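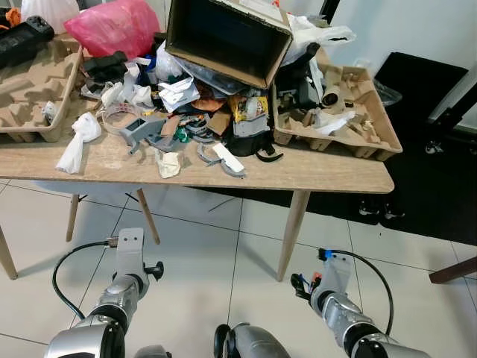 片付けタスクの作業台

1 名前:pulp_tray 2021/1/18
遠隔操作で机の片付けを教えてるんですが、みなさん散らかし具合ってどう決めてます？うちは紙くずも袋も梱包材も全部のせ派で、Vornineの双腕で今50エピソードまで来ました。正直、腕より首がつらい(笑)

2 名前:ねじ山
最初からそれは盛りすぎでは…。うちは物を6個に絞って、成功率が落ち着いてから増やしましたよ。操作する側が迷うと、その迷いまで全部学習されちゃうので。

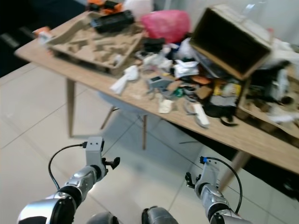 あと、左右どっちの手で取るかは先に決めておいたほうがいいです。その場の気分で変えると、再生したとき両手が同じ袋に向かって固まります。うちで一回やりました。

3 名前:wragg_fan
>>2
えー、私は逆だなあ。きれいな机で教えたモデルって、ビニール袋が一枚増えただけで止まりません？迷いも込みで442本録ったほうが、うちでは強かったです！

4 名前:ねじ山
>>3
442本録る人手があればね…。こっちは一人なんですよ。

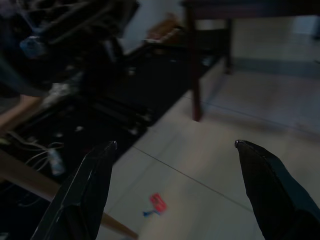
5 名前:mado_giwa
手首カメラの露出はどうしてます？うちは自動にしてたら指が画面に入るたび明るさが揺れて、結局固定にしました。ただ固定だと暗い側がつぶれるんですよね。床のタイルに赤い小物がぽつんとあるくらいなら十分見えるんだけど、左の黒っぽいごちゃごちゃに紛れた白いケーブルになると、操作してる自分でも掴みどころに悩みます。照明を足すのが先かも。

6 名前:pulp_tray
>>5
それです、まさに暗い側で失敗が多い。ライト買います。
>>2 左右のルールは今日から入れてみます。
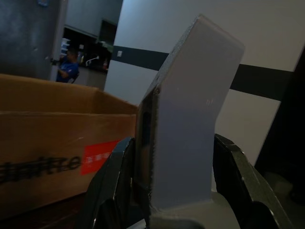 【把持・グリッパー】

7 名前:wragg_fan
板っぽい物を指で挟むとき、力加減はどう教えてます？リーダー側に反力がないと、つい握りすぎちゃって。

8 名前:ねじ山
そこは手で直接アームを動かして教えるほうが楽。遠隔にこだわらなくていいと思う。

9 名前:mado_giwa
>>8
いや、直接教示だと自分の手がカメラに映り込むじゃないですか。393本ぶん録り直した身としてはおすすめしません…。開度に上限つけて遠隔のままでいいのでは。

10 名前:wragg_fan
上限、どのくらいにしてます？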